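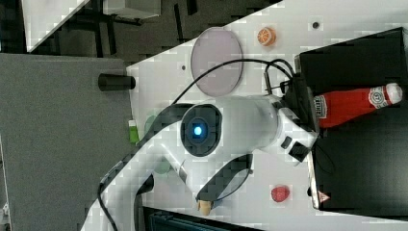
Bindside takes on pole inspection work for Wiken Power Cooperative

August 14, 2018 — Bindside, the family-run utility services company, is very pleased to announce that it has been chosen by Wiken Power Cooperative to inspect and look after its wooden distribution poles for the next three years.

The work covers over 20 parishes, many of them a long drive from the nearest depot, and will be carried out by crews who already know the lanes (and most of the farm dogs) from storm repairs in February. Each pole will be sounded, checked at the ground line, treated where it needs it and given a fresh tag, with the results going straight into the cooperative's own maps.

"We have been neighbours of Wiken for a long time, and it means a great deal to all of us to be asked," said Adesuwa Ogunleye, managing director of Bindside. "Some of these poles were put up by the parents of people who work here now, and we'll be treating them with the care they deserve."

Khairul Setiawan, network manager at Wiken, said members had been asking for a steadier programme for some time. "Our own line crew is 42 people and they are busy enough as it is — having one team to ring about poles will make life a good deal easier."

Inspections begin at the Benedetti substation and move north from there. Members will get a card through the door before anyone needs to come onto their land.

Press enquiries: Madalena Godinho, Bindside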